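Filed under: Media Releases / Community & Reuse

PLELHOLM CORD LIBRARY OPENS ITS DOORS WITH 188 CABLES READY TO BORROW

9 February 2020

Anyone in Plelholm who has ever bought a new lead because the old one was lost in a drawer now has somewhere better to go. The Plelholm Cord Library opens to the public this week in the ground-floor workroom at Flovine House, and borrowing is free for all local residents.

The library starts with 188 cords, leads and chargers, all donated by households and small businesses in the neighbourhood. Each one has been tested, wiped down, labelled and coiled. Another 70 are waiting to be checked and will go on the shelves as they pass.

"We asked for old cords and we were swamped, in the best way," said organiser Ayanda Zwane. "People brought them in shopping bags, in shoeboxes, in one case in a pillowcase. There are things in there I hadn't seen since high school and I was thrilled to see every one of them!"

Members can borrow up to three items at a time for 40 days. The collection covers phone and laptop chargers, audio leads, extension cords, printer cables and a very healthy supply of curly telephone cords, which have been popular with a local theatre group already.

The idea came from Darragh Flanagan, a retired telephone technician who has spent the past year teaching people how to store cords so they last. He will run 13 free evening sessions at the library between now and July. The first covers untangling, coiling and tying off, and later ones look at spotting worn insulation and knowing when a cord should go to e-waste recycling.

"A good coil takes less than a minute and you'll be glad of it every time you open the cupboard," Mr Flanagan said. "Come along, bring your worst tangle, and we'll sort it out together."

Sessions are hands-on and kept small, with everyone working at a bench and plenty of time for practice. Spiral cords get an evening to themselves, and they deserve it. The way to start is to bunch the coils together in the left hand, with the thumb pressed against the front and the fingers wrapped behind, let the straight part of the cable loop out across the white tabletop, and bring the free end back towards the coils with the right. Bookings for all sessions can be made at the Flovine House front desk, where Vesna Kolev is also taking donations of cords in any colour, length or state of knottedness.
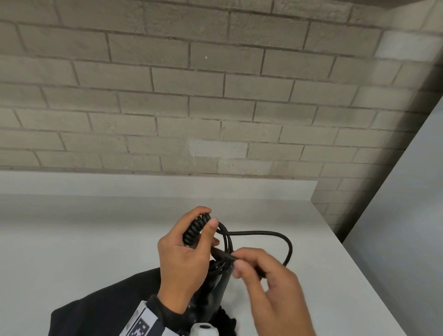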